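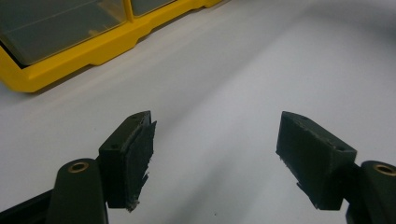 PLARKVILLE, May 12, 2021 - Poojary Home & Desk adds a yellow drawer organizer to its Brakunar small-storage line. In stores now in Plarkville and Kimcombe, online orders open today.

Same idea as the rest of the line. Small drawers, sits on a desk or counter, holds the stuff that ends up in a coffee mug otherwise. Paper clips, stamps, spare keys, buttons, fuses, batteries. New this time is the color, a bright yellow plastic frame with smoky gray see-through drawers. The tint is on the dark side on purpose. Customers told us they liked the clear drawers fine but did not like looking at the mess in them.

Drawers come in a larger and a smaller size in the same unit, with a yellow divider between. Large one for tape, scissors, chargers. Small one for whatever gets lost first.

First run is 1,986 units. Of those 800 go to the Kimcombe store and the rest are split between Plarkville and online. Stores that carried the earlier gray frame should expect delivery this week, please clear the old shelf tags before putting the new ones out. The gray frame stays in the catalog until its sold through.

The yellow was picked by customers. We put five color chips on the counter in Plarkville over the winter and asked people to drop a slip in the box. 567 slips came back. Yellow first, dark green second and not close. Green is being looked at for September, no promise.

Care: wipe with a damp cloth, mild dish soap if needed. No dishwasher. No scouring pads on the drawer fronts, the tint shows scratches. Drawers lift out for cleaning, pull straight and tip up a little at the end.

Also new for schools and offices: orders of 100 units or more ship free inside the county, and can be sent in two lots if storage space is tight. Ask for the bulk form at either store. Allow around ten working days. Purchase orders accepted from schools, everyone else card or check please.

Samples for press and buyers can be picked up at the Plarkville front desk during store hours, one per outlet. Please retrun after use. Product sheet with measurements goes out seperately by email, price list attached to same.

Poojary Home & Desk sells storage, desk supplies and kitchen basics from stores in Plarkville and Kimcombe.

Press contact: Poojary Home & Desk, Plarkville store, press desk | © 2021 Poojary Home & Desk. All rights reserved. | Back to top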